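In praise of the cheap print

I grew up in a house with one picture in it, a harbour at dusk, and it came free with a set of saucepans. My mother put it above the gas fire, where it slowly went the colour of weak tea. I must have looked at it every day for sixteen years. When I finally met the real painting, on a college trip, I walked straight up to it and said hello, out loud, and a guard laughed at me. I have never been so pleased to see anything!

So when people are sniffy about reproductions I take it personally. You know the argument. A print is a dead thing, the colours are wrong, the size is wrong, you lose the thickness of the paint, and anyone who hangs one is kidding themselves. I've heard this at parties and I've read it in serious books, and every time I think of that harbour.

Of course the colours are wrong. I own the same river view as a postcard, a tea towel and a calendar page for June, and you would swear they were painted in different weathers. One is all lilac, another nearly orange. But I like that! It sends me back to ask what colour the water really is, and then I have to get on a train and go and look.

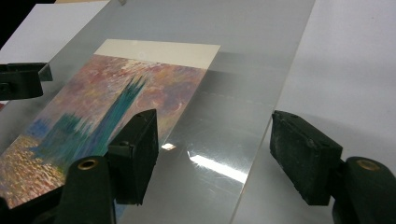

Rafsan Biswas wrote to me after I first aired some of this in the Skestcombe newsletter, and he didn't agree with a word. His point was that the card gets in first. You see a painting on a hundred mugs, and by the time you stand in front of it there is nothing left for you to find. He would rather have come to his favourites cold, he said, and he envied anybody who could.

It's a good letter and I've carried it about for weeks. I can see what he means with one or two very famous faces, where the crowd is so thick and the picture so well known that you mostly look at other people looking. But it has never been true for me of landscapes, or of anything with a lot of weather in it. The small version gives you the layout, the boats here, the sun there, and leaves all the paint for later. It's like knowing the tune before the concert.

And then there's the money, which the serious books tend to skip. The big summer show at the Haque cost me 241 miles there and back and most of a week's food budget. I'd do it again tomorrow, it was glorious, but I can't do it often and plenty of people can't do it once. A postcard costs less than the coffee in the gallery café. You can prop it on the windowsill and look at it while the kettle boils, and do the same the next day, and a year later you notice there's a tiny figure on the far bank. How many of us have ever given a real painting that much time? I timed myself at the Haque, out of curiosity, and my average was under a minute -- with a bench right behind me. 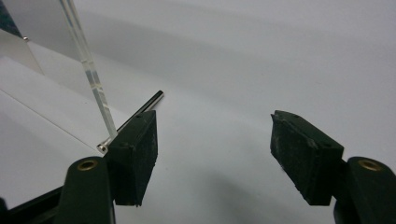 Time is the whole thing, I think. A picture you live with gets looked at when you're bored, when you're on the phone to the bank, when you have flu. You stop being polite to it. I went off one of my favourites completely after two winters with it in the bathroom, and fell hard for a dull brown field I'd only bought to use up a gift card. No gallery visit would have done either of those things for me.

Tharushi Mridha runs a swap box at the library in Skutach, and I'd love to see one in every town. You put in a print you're tired of and take out one you aren't. There were 651 cards in it on 1st July, she told me, some of them older than the library, and a good many with messages on the back (weather awful, Dad better, home Tuesday). I took a snow scene and left my bathroom picture behind. Somebody had it away before I'd got my coat on.

As for Rafsan, I posted him the snow scene when I'd had my fill of it. He tells me it's in a drawer, face down, until he can get to the original. I've told him which train to catch.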